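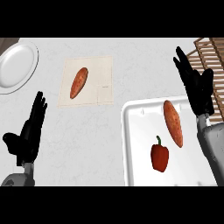 Lesezeit: 2 Minuten

Kallport bringt die virtuelle Küche für zwei Hände

Wer zweihändige Roboter trainieren will, braucht vor allem eines: sehr viele Küchen. Der Simulationsanbieter Kallport hat am 8. November 2024 sein neues Paket Teltetti freigegeben, und das macht schon beim ersten Ausprobieren richtig Freude! Geliefert werden 436 fertig eingerichtete Arbeitsflächen mit insgesamt 2.109 Gegenständen, vom Teller bis zur Süßkartoffel, dazu Modelle für zwei mehrfingrige Hände samt Unterarmen.

Besonders gelungen ist das Gemüse. Die Süßkartoffeln haben gesprenkelte Schalen und laufen zum Ende hin schmal zu, die rote Paprika trägt einen gebogenen grünen Stiel. Für Greifaufgaben ist das Gold wert, denn eine Knolle will anders gefasst werden als ein Würfel aus dem Baukasten. Auch Kleinigkeiten wie die feinen, nahtähnlichen Linien am Rand des cremefarbenen Tuchs sind mitmodelliert.

"Wir wollten Aufgaben, bei denen die zweite Hand wirklich gebraucht wird", sagt Produktleiterin Pornthip Hemmin. Umlegen vom Tuch in die weiße Schale gehört zu den Einstiegsübungen, schwieriger wird es beim Falten und Stapeln.

Ernő Sipos vom Ingenieurbüro Ghorbani testet das Paket seit September und lobt vor allem die Ladezeiten. Beim Tuch wünscht er sich noch feinere Einstellungen für den Stoff. Ein Update dafür ist angekündigt.

Teltetti läuft unter Linux und Windows. Die Jahreslizenz kostet 3.304 Euro, Hochschulen zahlen die Hälfte. Bezogen wird das Paket über den Händler Usby, eine Testversion mit zwei Arbeitsflächen gibt es dort kostenlos.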